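December 27, 2020

Shop notebook, finishes bench

Second go at the wipe-on finish question. Maham Ghauri read my October notes and thinks I was unfair to the Onder oil, so I'm writing this one out properly, with the parts I don't like left in.

The claim on the table: three thin coats of Onder, a day apart, will stand up to a wet glass overnight. That comes from the leaflet and from a man at the Prisport trade counter who has, as far as I could tell, never left a wet glass on anything. I don't believe leaflets. I also don't believe my own October results much, for reasons below.

What I did in October: maple offcuts, sanded to whatever was on the block, two coats, glass of water on top, looked at it in the morning. Rings on nearly everything. I wrote "useless" and underlined it. Maham pointed out, fairly, that I'd used two coats and the leaflet says three, that I had no bare piece alongside, and that the shop was cold enough that week that the oil was still tacky when I put the glass down. All true. I still think it's a poor finish but that page doesn't show it.

This round: 40 pieces, all cut from the same two maple boards, all sanded the same day with a fresh disk. Ten with Onder, ten with Fiadzo wax oil, ten with the old Steltinau varnish thinned by half, ten bare. Three coats each on the finished ones, 24 hours between. Then a full 13 days before any water went near them. I marked the undersides with a code and had Maham hold the key, so I wouldn't know which was which at reading time. The varnish gives itself away by the shine, so that part of the blind is a joke. The two oils I really could not tell apart.

Water test was a wet tumbler, overnight, then wiped and left an hour. Scored zero to three by eye, zero being no mark I could find with the lamp held low. 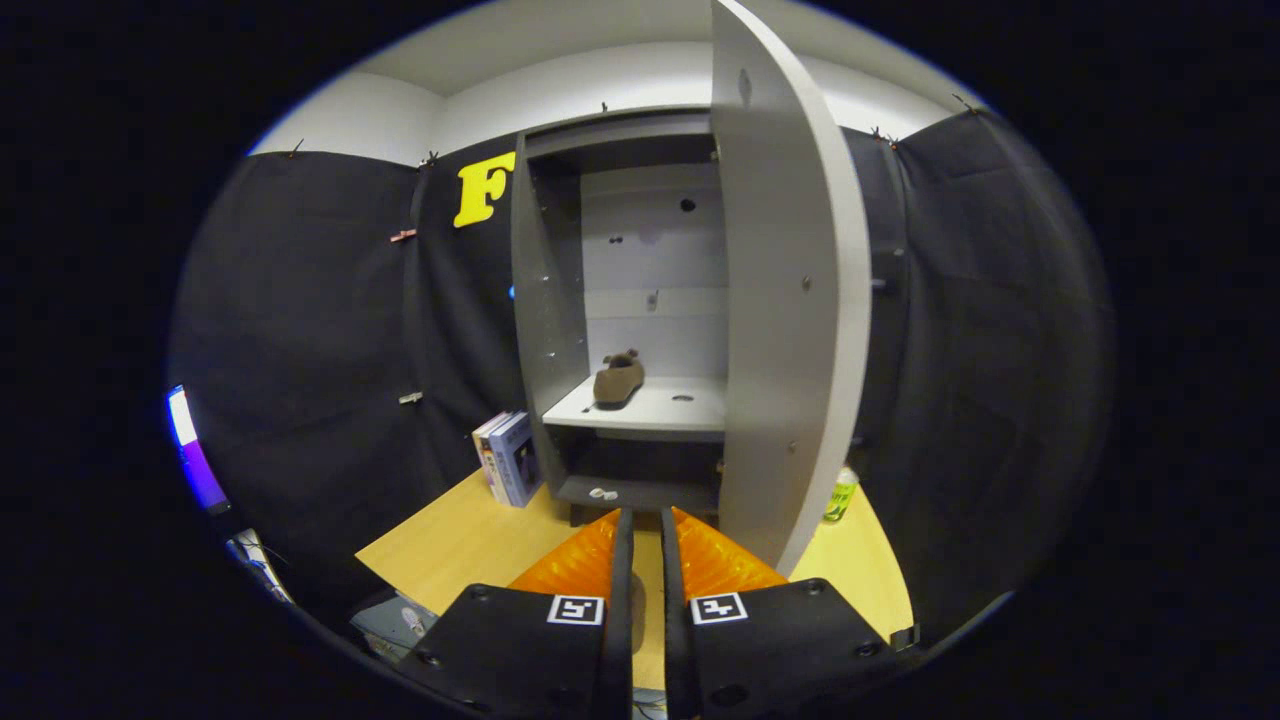 Scores, before I start arguing with them. Varnish: zeros, with a single one. Bare: threes and a couple of twos. The two oils landed in between and on top of each other. Onder had slightly more zeros. Fiadzo had slightly fewer threes. If somebody wants to sell you one over the other on that basis, keep your wallet in your pocket.

Maham reads it as a win for Onder. I read it as ten pieces each and one pair of eyes. We scored the oils a second time after lunch without looking at the first sheet, and I changed my mind on several of my own pieces by a full point. That is bigger than the gap we are arguing over. I'd like to see how the counter man's figure holds up to being read twice.

The figure, for the record: the leaflet says Onder sheds 86 percent of surface water "under typical conditions." Percent of what, measured how, typical of where? No wood named, no time given. I wrote to ask and got back a color chart.

Things I'm not happy with:

Shop temperature. I wrote it down mornings only. The heater goes off at night and that is exactly when the glasses were sitting there.

The boards. Same two boards, yes, but one has a lot more figure in it, and I dealt the pieces out as they came off the stack instead of shuffling them. I think more of the curly stuff ended up in the Fiadzo group. Can't prove it now, the stack order wasn't written down.

Tumblers. Two kinds, because we ran out of one. The heavier ones have a ground foot that holds a bead of water underneath. Should have been all one or all the other.

Sanding grit. I've gone back and forth on this. A finer surface takes less oil, everybody says so — I have never seen it tested by the people who say it. Worth its own page.

Cost, since Maham asked: the Onder tin is nearly double the Fiadzo and covers about the same, going by what was left in the cans. I didn't weigh them. Weigh them next time.

One odd thing. Piece 207 (Maham's numbering, don't ask me how it starts) scored a three in the morning and the ring was gone by evening. Fiadzo, once she looked it up. So some of these marks fade by themselves, and reading at one hour may be punishing the oils for something a customer would never see. Or the lamp had moved. I went back over the other oil pieces that evening and couldn't decide on most of them, which tells you something about the scoring.

Next: same test, one type of tumbler, pieces shuffled, temperature logged overnight, read at one hour and again at 24. Maham scores separately from me and we don't talk until both sheets are in. Until then the tabletop order gets varnish. She can write her objection in the margin.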